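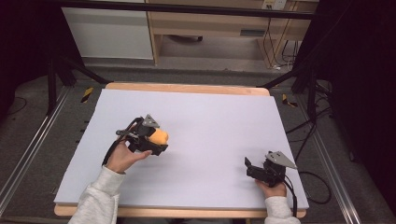
Foam board on the work table, wood showing front and back.

A few people asked what I put over the table in the back room, so this is a thread on foam board as a table cover. I've had one down since March and I'm keeping it.

The table is a Pramer. I paid 475 for it secondhand in Jornside, which was more than I meant to spend. The top is light wood and it marks if you look at it wrong. I got two rings on it in the first week.

I tried a cotton cloth first. It slid, it bunched up, and every crumb stayed in it. Then I tried a clear vinyl cover from Wadham. That one glared so badly under the ceiling light that I stopped using the table in the evening.

The foam board was 29 from Trình, the art supply place. White, sold flat, no frame. They had a cheaper one with a glossy face. Get the matte one.

It covers most of the table but not all of it. There's a narrow strip of wood left along the far side and a wider band along the near side. I could have centered it, but I like the wider band in front. I rest my wrists there.

I didn't trim it. If your table is smaller than your board, cut it with a fresh blade and a metal ruler, in three or four light passes. One hard pass tears the foam and you get a crumbly edge that sheds for weeks.

Holding it down: small squares of removable putty under the corners and one in the middle. I used double-sided tape on the last board and it took some finish off when it came up. Don't do that on a table you paid for.

The floor in here is gray carpet, so small things that roll off the table are a pain to find. I thought the board would make that worse. It's a little better than bare wood, as the face has some roughness to it. Round things still roll. Keep them in your hand or in a bowl.

Color is the part I didn't plan for. I sort and look over small objects at this table, and on the wood anything yellow or orange just sank into the background. On white you see it right away, including where it goes from yellow on top to more orange underneath.

White isn't quite white, though. I had a long argument with myself about this.

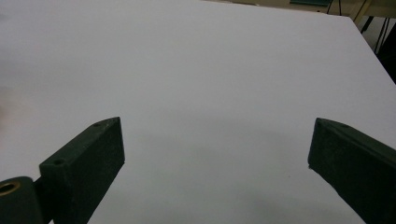
The bulb matters as much as the board. I had a warm one in the ceiling fixture and everything on the table went cream. I swapped it for a cooler one and now it leans the other way, with a faint lavender tint to the white. The light also isn't the same all over. It's a bit brighter across the middle of the far side and it dims gradually as you come toward the near side. I can live with that. For careful color checks I use the brighter part.

If the tint bothers you, try a different bulb before you buy a different board. I bought a second board thinking the first was off, and it came out the same color. It's behind the door now as a spare.

Cleaning: dry cloth first, then a barely damp one. Do not soak it. The paper face lifts at the edges when it gets wet and it never lies flat again. Pencil comes off with a white eraser. Ink doesn't come off at all.

Coffee doesn't either. I keep the mug on the windowsill.

Someone asked about heat. I wouldn't put a hot pan or an iron on it. Foam melts. If you need heat protection, buy a real mat.

Someone else asked why not just paint the table. Because it's a 475 table. Also I want the wood back when I move.

Weight: it will take things being set down and picked up all day. It won't take a sharp corner. My first board got a dent from a metal box I put down too fast, and I could feel the spot with my finger every time after that.

I priced a proper white-topped work table before doing any of this. The Wadham one was 843, and the same thing without the drawer was 789. Nice tables. I could replace the board a lot of times for that.

Storage, if you need the table for dinner: stand it upright against a wall on its long side, flat to the wall. Lean it at an angle and it bows. Mine took on a slight curve after one weekend, and I had to lay it face down under some books to get it back.

Next thing is a second lamp for the near side. I've got a clamp one picked out but haven't measured the edge of the table yet. Will add to this thread on Thursday if it fits.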